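# jasley-plates

Pink plate, white table.

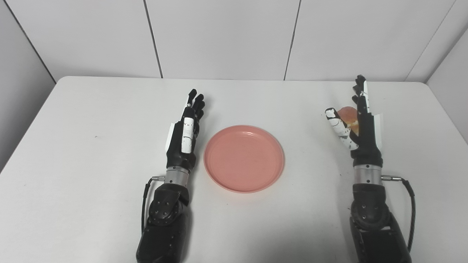 *Shallow round plate, raised rim, a few scuffs.*

Price list for secondhand dishes, typed up from the Lurkus and Brarham shop books. 979 rows, one per sale. Milagros Marulanda did the typing, I did the cleanup – mostly spelling.

## Files

- `sales.csv` – the main one
- `shops.csv` – 4 shops, adress and opening hours
- `old/` – ignore

## Columns

`item`, `color`, `diameter_cm`, `price`, `shop`

## Known problems

- 378 rows have no diameter. Left blank, not zero
- "coral" and "salmon" both used, not merged yet
- 3 prices were unreadble, marked `NA`
- sets sold as one item, so don't average those

Fixes to Samran Phuthong. Last update 7 April 2024.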